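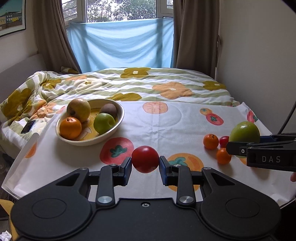
独立电影院线讨论区 > 小成本制作 > 拍完了,然后呢?片子拍出来没地方放的进来聊聊

楼主:胶片受潮了
发表于 2023年1月4日
先说情况。我们几个人在岛上拍了一部长片,叫《Ultirau》,讲一个修船的女人和她失联的弟弟,全片说方言,配了中文字幕。片长107分钟被我剪到了97,剪辑的朋友到现在还在跟我生气。
现在卡在发行上。投了 Garnover 影展,进了新人单元,放了一场,507个座的厅坐得还行,映后有人哭,也有人中途走。然后就没有然后了。有两家来谈,一家叫 Bakero,想买断线上版权,五年,价格低得我念出来都脸红。另一家是 Moussa 院线,愿意在自己的厅里排24场,票房分成,但要我们自己出宣传物料。
我想走院线,制片想卖掉拉倒。大家帮我看看?

2楼:半夜场钉子户
卖。别犹豫。
我上一部就是死活要上院线,跑了三个城市,总共卖出1,339张票,海报和路费都没挣回来。线上再便宜也是到手的钱,你拿去拍下一部不好吗

3楼:录音杆老周
不同意楼上。方言片放到平台上谁看?首页都上不去,挂在那里五年,等于锁抽屉里五年。我做声音的,说句私心话,你们那种海边的环境声,手机外放一听全没了。

4楼:半夜场钉子户
回复3楼:声音好不好跟还不还得上钱是两码事啊老周

5楼:录音杆老周
回复4楼:我又没说是一码事。楼主问的是怎么选,也没说他欠钱。

6楼:胶片受潮了(楼主)
欠的……欠演员尾款,不多,但是都是邻居和亲戚,过年见面很尴尬。

7楼:Mafalda Baptista
我在 Garnover 看过这部!坐第三排,脖子差点断了。我很喜欢中间那段船坞的戏,一句话没有,那么长,居然不闷。不过结尾弟弟那封信我觉得念得太满了,要是只看她拆信封就停,我可能会更难受一点。
说回发行。你合同里线上和院线能不能拆开谈?我以前帮人看过类似的,买断的那方一般会要求独家,但独家从哪天起算是可以商量的。先放24场,七月再上线,两边都不耽误。

8楼:胶片受潮了(楼主)
回复7楼:哇真有人看过,谢谢谢谢!那封信我们吵了一个星期,最后是我坚持要念的,所以锅是我的。
拆开谈这个我完全没想过,我以为买断就是全拿走。

9楼:场记不说话
买断当然可以是全拿走,看合同怎么写。楼主千万把“全媒体”三个字找出来,看后面跟着什么。我们那次就是没细看,后来学校想借去放一场都要先问对方,对方还半个月不回邮件。

10楼:Marwan Aoun
泼点冷水。Moussa 那24场你问过是什么时段没有?我有朋友的片子在他们那儿放过,全是工作日下午一点多,一个厅里坐三个人,其中一个在睡觉。排多少场没意义,问晚场有几场。
还有物料,预告片、海报、竖版海报、易拉宝,七七八八加起来真不便宜。

11楼:半夜场钉子户
看吧,我就说

12楼:录音杆老周
晚场可以谈的呀,又不是圣旨。楼主你导演加主创能到场的话,跟影院说做映后,他们很愿意给晚上的厅。我跟过一轮,有个小城57个人来看,聊到保洁来赶人。这种事平台给不了你。

13楼:半夜场钉子户
57个人乘以票价再除以二,老周你自己算算

14楼:录音杆老周
不算。算了就不拍了。

15楼:爱看字幕的阿芹
弱弱插一句,我是纯观众。方言片我特别愿意去影院看,但每次都是下线了才知道上过……你们能不能早一点说啊,哪怕在这种帖子里吼一声也行。另外字幕请做大一点,白字压在白浪花上真的看不见,不是说你们这部,我没看过,就是顺便抱怨。

16楼:胶片受潮了(楼主)
回复15楼:……我们这部就有一段白字压浪花。记下了,回去加描边。

17楼:胶片受潮了(楼主)
更新一下。跟制片打了很久的电话,她同意先按7楼的思路去问 Bakero,看独家期能不能往后挪。Moussa 那边我发邮件问了晚场,对方回得很快,说“视情况而定”,这话怎么理解?

18楼:Marwan Aoun
理解成没有。让他们写进排片确认里,写不进去就当没有。

19楼:场记不说话
+1,而且要写影厅大小。

20楼:Mafalda Baptista
也别太悲观,“视情况”有时候就是等你先开口。你直接报四个晚上,附上主创能到场的日期,看他怎么回。演员尾款的话,可以问 Bakero 签约时能不能先付一部分,这个比抬总价好谈。

21楼:胶片受潮了(楼主)
好,我今晚就写。有没有人手里有排片确认的模板,能发我参考一下?私信就行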